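Pulling apart a wardrobe: a chat with Sibel Demirtaş

I first heard about Sibel Demirtaş from my aunt, who'd had a bridesmaid's dress taken in by her and wouldn't stop going on about it. Then a bloke at work mentioned her as well, something about a motorcycle jacket and a new lining, and I figured two recommendations in a month was enough. I rang her up and asked if I could come round and talk about mending. She said yes, as long as I brought something that needed fixing.

So I brought my grey cardigan with the elbow gone. She had it inside out before I'd got my coat off.

Sibel does clothing repairs and alterations from the front room of her house in Flarnville, two streets back from the station. She's been at it for 11 years, on her own for most of that, though her cousin Saadet Avcı comes in to help when the school formals are on. There's a kettle in there, a radio that only seems to get one station, and more thread than I've ever seen outside a shop. The colours are sorted by a system I couldn't follow and she couldn't explain.

I asked her how she got started, expecting a story about a grandmother. I got one, but it wasn't quite the story I had in mind.

"My grandmother was a terrible sewer," she said. "Really awful. She'd fix a hem and the skirt would come back with a slope on it. My mum used to unpick everything at night and do it again so she wouldn't be hurt. I learned by holding the torch."

She left school, worked at a dry cleaner's called Duman for a few years and did the alterations that came over the counter. That's where she picked up speed. She reckons she's shortened well over a thousand pairs of trousers, and she can tell you the exact figure for her last full year at Duman because they kept a tally on the wall: 1,055 jobs, most of them hems.

"You do that many hems and your hands just go," she said. "I could do one now while we're talking. Do you want yours done?" (I didn't, but I did look down to check.)

What surprised me was how little she talked about sewing machines. I'd assumed she'd have strong feelings. She has two, and she's fond of the older one, but most of what she wanted to tell me was about fabric and how people wear it out. She can tell which shoulder you carry your bag on. She can tell if you drive a lot. My cardigan, apparently, told her that I lean on my left arm when I'm reading, and I do.

"T-shirts are the saddest," she said. "People love them more than anything else they own and they're made of nothing. A good coat, I can keep going for 30 years. A T-shirt somebody got at a concert, I've got maybe three goes at it before there's more of me in there than shirt."
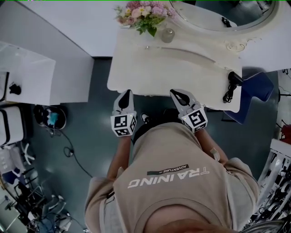
Her trick with thin jersey, if you want to try it at home, is to stop reaching for the sewing thread first. She puts a soft patch of knit behind the hole, bigger than you'd think, tacks it loosely, and only then closes the hole up with small stitches that can stretch a bit. Use a ballpoint needle. Don't pull anything tight. And wash the patch before it goes on, or it'll shrink later and pucker the whole front.

She's fussy about prints too. You never iron straight onto one. She turns the shirt inside out, puts a tea towel down and keeps the iron cooler than you'd like. I told her I'd melted the lettering off a footy club shirt doing precisely the wrong thing, and she closed her eyes for a second like I'd told her about a death.

We had a second cup of tea and got on to money, which I always find awkward and she doesn't at all. A simple hem is cheap. Zips cost more than people expect, and she gets a lot of grumbling over zips.

"They say, but the zip is only a few dollars. Yes! The zip is! I'm not charging you for the zip. I'm charging you for taking the old one out without wrecking your favourite jacket."

Her most expensive job was a wool overcoat for a man named Emiliano Sosa, who'd inherited it from his father and was a good deal shorter. She took it in everywhere, rebuilt the shoulders and recut the lining, and it took her most of a winter in between other things. He paid in instalments and turned up to collect it on a stinking hot afternoon, then wore it home anyway.

I wondered whether business had been dropping off, what with clothes being so cheap now. She shook her head. It dipped for a while, she said, and then younger people started coming in. They bring op shop finds mostly, things with good fabric and a strange shape. One regular, Ánh Khổng, turned up with a curtain and left with plans for a skirt.

"She's better than me at some of it now," Sibel said. "Her buttonholes are lovely. It's very annoying."

She's been asked a few times to teach a proper class, and she's finally said yes. It starts in June at the hall in Dernow and it's going to be small, hand sewing only, bring your own mending. I've put my name down. My cardigan's done, by the way. She used a darker wool on the elbow so the darn shows, and I like it better than I did before. I've still got a pair of jeans with the pocket hanging off, so that's coming with me to Dernow.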